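Numonley household goods
@numonley

1/ ok thread. Three weeks of sorting the back room at Numonley, one big grey tub at a time. People keep asking how we deal with the mixed kitchen stuff that comes in so here goes. Long. Sorry.

2/ background for the new followers: we take secondhand housewares, clean em, match em, send em back out. Plates, bowls, mugs, the odd colander. Most of it lands in boxes marked "kitchen" which tells you nothing. One last Monday said kitchen and was all picture hooks and a fondue set

3/ so. First rule. Don't sort on the floor. Did it for years. Carpet eats teaspoons

4/ boards down first, then the tub on the boards. Ours are plain light timber, nothing flash. Keeps the tub level and you can slide it without wrecking your back or the carpet

5/ tub wants sloping sides. Straight-sided crates look tidy but things wedge in the corners and you're digging with a butter knife to get a saucer out. Learned that with the old Jurer crates. Good crates! Wrong job. They hold tea towels now

6/ colour matters more than you'd think. Grey is good. White shows every scuff and you lose the white china in it, black is like reaching into a well

7/ SHALLOW LAYER. One layer if you can stand it. I know it's slower to fill. It's faster to empty and you chip way less

8/ someone replied asking how deep is too deep. If you can't see the bottom of the tub it's too deep. That's the whole test

9/ order I pull things in: glass, then anything with a handle, then flat stuff, bowls last. Bowls are the most forgiving. Round, tough, they'll sit there all arvo and not bother anyone

10/ melamine and plastic bowls go in with the picnic gear, not the china. Tap it with a fingernail if you're unsure. Dull sound, picnic gear. Ring, china shelf

11/ (enamel makes its own sound, you'll know it. Check the rim for rust)

12/ blue is its own category here and I won't be argued with. We get so much blue. Blue bowls, blue lids with no tubs, blue jugs. Blue sells by itself if it's together on one shelf, and it dies if you scatter it through the cream and brown

13/ shelf I have in mind runs along the window side. Three tiers. Small bowls up top, serving bowls in the middle, jugs at the bottom where the kids can't swing on them. Well. Where they can but it hurts less

14/ mugs: one hook per mug, dont nest them. Nested mugs stick. Had a pair of Nosavach ones jammed so hard they spent a night in the freezer and still went out as a set, whether the buyer wanted that or not

15/ stickers. Eucalyptus oil on a rag, leave it ten minutes, go have a cuppa, wipe. Please stop scraping with keys. I can see the marks

16/ chips. Run a finger round the rim, slow, glove on. Chip on the rim goes in the mosaic bucket. Chip on the foot goes out cheap with a dot on it. No exceptions for the pretty ones, I've cried over a few

17/ odd lids. Keep them for a month then let go. I mean it. There was a box of lids here from before I started and not one ever found its pot

18/ what about cutlery, says everyone. Separate thread. Cutlery is a lifestyle

19/ ok how a tub should be looking once the sorting's nearly done and it's down to the last bits, blue bowl up near the front wall where it's easy to get at

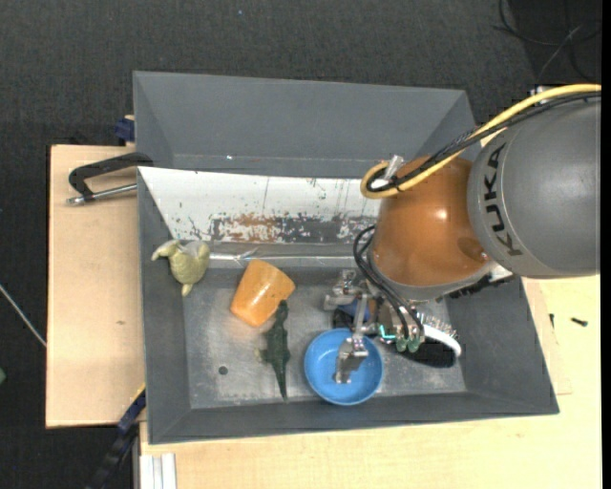

20/ LAST BITS. What to do with them

21/ the tail end of a tub is where everyone gets lazy. You've done the nice stuff, there's a few things left, temptation is to tip a new box in on top. Don't. Empty it right out. Wipe it. Then start the next one

22/ tipping new on old is how the same bowl goes round for a month. I've met bowls I knew personally

23/ wipe = damp cloth, bit of dish soap, get into where the side meets the bottom. Grit sits there and scratches glazes. Dry it too or the paper wrap sticks

24/ while the tub's empty lift the boards and look under. Shake them off outside. Vacuum the carpet. Dark carpet hides everything till you kneel on it

25/ rag bag: old tshirts cut into squares. Not the fluffy towels, they leave lint on glass and you'll be polishing till November

26/ wrapping for orders. Two sheets of paper for a bowl, one inside, one out. Stack them rim down. Box shouldn't rattle when you tilt it. If it rattles open it again, even if the tape's on, yes even then

27/ tape: we went through all the cheap stuff and came back to Bang brand. Loud coming off the roll but it holds in the heat

28/ someone always asks what we get through. Sitting at 3,000 pieces since we opened the doors, and I reckon half were bowls. Felt like it anyway

29/ things we want: serving bowls, pie dishes, jugs in any colour, enamel. Things we're full up on: wine glasses with a logo, slow cooker inserts without the slow cooker, LIDS

30/ drop offs at the side door, mornings best. Please rinse it. Doesnt need to be perfect, just no gravy

31/ if you're boxing up a kitchen at home the same goes. Boards or a folded blanket down, wide tub, one layer, bowls last. You'll be done by tea

32/ blue shelf goes up on the shop page tonight if the wifi behaves. Replies open, ask me anything except about cutlery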